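Knife block

A knife block is a stand that keeps kitchen knives upright or at a slant, each blade tucked into its own slot with only the handle showing. It's one of those humble kitchen objects that rewards a closer look, and there is a surprising amount of variety in it!

Design

The classic block is a solid piece of wood, or several pieces glued together, with slots cut at an angle so the handles lean toward the cook. Beech, maple, acacia and walnut are all common. Some makers turn the slots sideways, so a blade rests on its flat side and the edge never drags along the wood – a lovely bit of thinking. Slotless blocks are filled with thin plastic rods or bristles and will take a knife of nearly any shape.

The Burkach pattern

A regional favorite is the Burkach block, first made by the woodworker Pirmin Zwahlen. It has just 5 slots and a wide, heavy foot, and stands 160 millimeters tall at the back. Ermanno Zanetti later made a narrow version for small kitchens, only 50 millimeters across, with 3 slots stacked one above the other. Both are still copied with great affection by home woodworkers.

Care

Knives should be clean and fully dry before they go back in. Crumbs can be shaken out by turning the empty block upside down, and a thin bottle brush reaches the rest. Wooden blocks don't belong in the dishwasher.
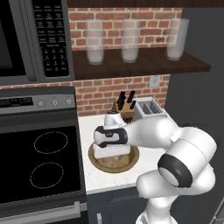 A little mineral oil on the outside, wiped on with a soft cloth and left overnight, brings the grain up beautifully. The slots themselves are left without oil.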